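Garna Community Pottery Program
Progress report to the Iltari Fund, 20/08/2025

The program is two months into its second year and we're delighted with how it's going! 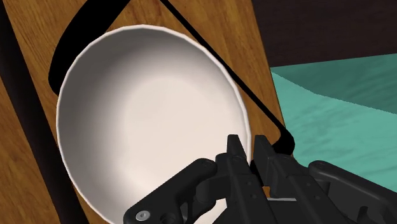 Enrollment for the beginner course closed with 60 people on the list, and the evening group filled up first. Most of them had never touched clay before they came to us. We moved the start time back so that people coming off the day shift at Purba could get here and eat something first, and attendance has been much steadier ever since.

Your grant paid for 4 new wheels and the rewiring of the kiln room. The wheels are in daily use. The rewiring took longer than planned (the old panel had to come out completely), but the inspection is behind us and both kilns can now run on the same night — a huge relief for anyone waiting on a glaze firing.

We fired 232 pieces in the first half of August alone. Cracking in the bisque load is still higher than we'd like. We think the drying shelves by the window are too warm, so we're moving them to the north wall and covering new work with plastic overnight.

Spending is on track apart from clay. Bosance raised its delivery charge in the spring, and we now order every other month in larger lots to make up the difference. We don't need extra money for this, but we would like to shift what is left in the publicity line over to materials. Please let us know if that's all right.

Next up is the glaze workshop, then the open studio weekend. We'd love to have someone from the Fund come by and try a wheel!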